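To: Members, Regional Automation Users List
From: Equipment Evaluation Desk, Yazzie Technical Services
Subject: Re: Perkico two-arm unit, trial terms and hand set

The Desk thanks the member site at Cloditz for its message, part of which is quoted below. The questions touch on matters that other sites have also raised, and we are therefore replying to the full list.

> We are considering the Perkico two-arm unit on the trial plan
> offered through Resten. Our work is mostly light bin handling:
> cartons, molded parts, small metal pieces off a shelf. Before
> we sign we would like to know
> whether the five-fingered hands are worth the added cost over
> the plain gripper, whether the unit can share a room that was
> not built for it, and what the trial fee in fact covers. The
> sales sheet is thin on all of these. We would also be glad to
> hear of any trouble with the cables.

On the hands. The unit under review was supplied with a five-fingered hand on each arm, and bins set on the floor were included in the work from the first week. Our test load was chosen to be close to what Cloditz describes, with flat cartons in a shallow plastic bin and a pair of curved black molded pieces on top of them.
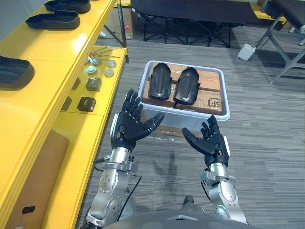
For cartons alone, the Desk does not find that the hands justify their price. A plain gripper will do that job, and the operator will need less training. The case is different where a site handles curved or uneven parts along with the cartons, and changes from one to the other several times in a shift. Sites of that kind should request the hands at the start of the trial, as Resten charges a second setup fee if they are added later.

On the room. The review was held in an ordinary carpeted room with shelving already in place. Perkico asks for a level floor and a clear working area, and its installer accepted ours after one visit. Members should note that the installer's visit is booked through Resten and not through Perkico. Our first request went to the wrong office and cost us 3 working days.

On the fee. The trial runs for 50 days. The fee covers delivery, setup, one training session for 2 operators and collection at the end. It does not cover spare fingers, insurance or any change to the software after the training session. Remote help is included during business hours only. A call placed at 6 p.m. was answered the next morning, and the answer was a good one - but a site running an evening shift should ask for the extended plan in writing.

On cables. The wrist cables are the part of the unit that we would most like to see improved. They run outside the arm and need to be checked whenever the arm is to reach low or close to a shelf. We recorded no damage to them during the review. Perkico has told the Desk that a shorter cable set is being prepared, although no date was given and members should not plan on it.

The wrist camera is included in the base price. Its view takes in the gripper finger and whatever stands behind it, and operators who had worked only with an overhead camera needed some time to read it with confidence.
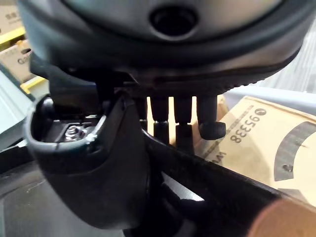 The Desk suggests that sites set aside part of the training session for this alone. Printed cartons are useful for practice, as the lettering may appear upside down in the wrist view and gives a new operator a quick way to check which way the arm is turned.

The full review notes are held under file 751 and may be requested by any member site. They include the setup checklist, the fee schedule as it was quoted to us in April, and our exchange with Resten on insurance. Prices quoted to other sites may differ, and the Desk would welcome copies of any such quotes.

Replies should go to the list and should keep the present subject line.

Equipment Evaluation Desk
Yazzie Technical Services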